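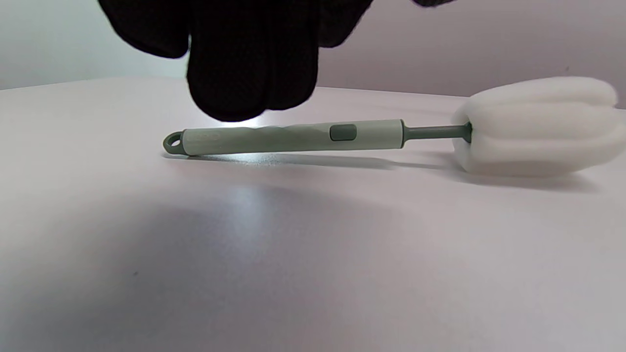
Elias Zoubi
Contributing writer, short fiction
Nov 6, 2021

Scuff

By the time we got to demonstration 307 my thumb had gone numb and Falcão was asleep on the lab couch with his shoes on. The plan was 500. Pick up the brush, hang the brush on the stand, take it down, do it again, and then give all of it to the model and let the arm try on its own. I'd told our funder, a very patient woman at Nolura, that we'd have a number for her in April. I had a number. It was seven out of 17.

Seven out of 17 is a terrible number! You could nearly get there by flinging brushes at the stand and hoping (I tried this after Falcão fell asleep, and no, you can't). What bothered me was the way it missed. The arm never wobbled or dithered. It went up with total confidence, let go of the brush in plain air a hand's width left of the peg, and pulled back like a waiter who has just set down your soup. 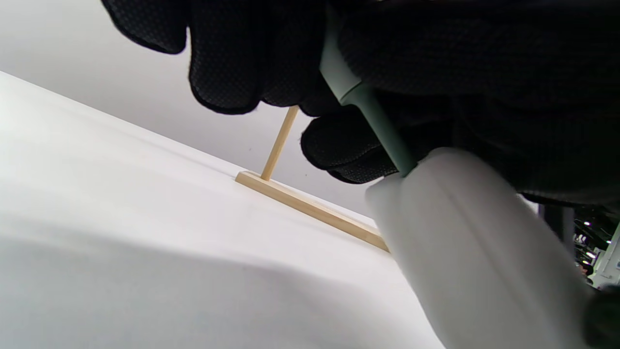

So I did what my old advisor at Tulham would have called a waste of a good evening and blocked things out of the video, one patch at a time, to see which patch the model would miss. I covered the handle and it didn't care. I covered the sponge and it got a bit slower. I covered most of the stand, the entire point of the exercise, and it sailed right on and dropped the brush in the same wrong spot, proud as anything.

"It isn't looking at the stand," I told Falcão.

"Who is?" he said, and turned over.
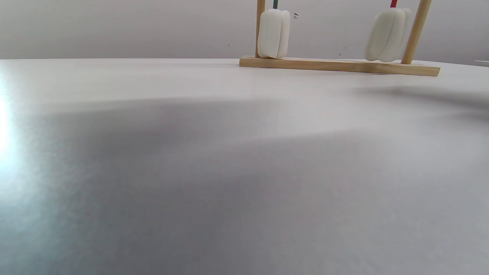 I kept going, because the method is nice and dumb and you can do it while eating crackers. Patch, run, patch, run. Sometime after midnight I stopped covering objects and started on the background. There's a scuff on our wall, right next to the tops of the white pieces on the left end of the stand, a chipped little thing with a dark curve to it, and a few specks scattered farther off. I covered the scuff and the arm froze. It hung there over the table for so long that I put my crackers down. It had learned our wall! Every demo, it had steered by that mark, and then at test time we'd nudged the table over and it had gone faithfully to where the scuff said the peg should be.

I woke Falcão for that one. He stood there in his socks – the shoes had come off at some point – and looked at the wall, and then at me.

"Paint it," he said.

"If I paint it, we don't have a result." 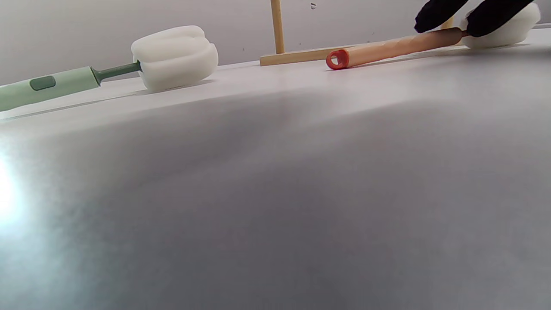 He sat down and ate the rest of my crackers while he thought about this. We'd promised Nolura a robot that could put things away. What I had was a robot in love with a dent. But I also had a way of finding out, in one night, what it was in love with, and I'd never seen anybody at Plonder do that.

I wrote to Nolura at four in the morning. The subject line was "Good news about the wall."

Related stories
The Night Shift at Tulham
Letters to a Vending Machine
Soup for Two Astronauts

Home | Fiction | Essays | Archive | About

Search stories... Go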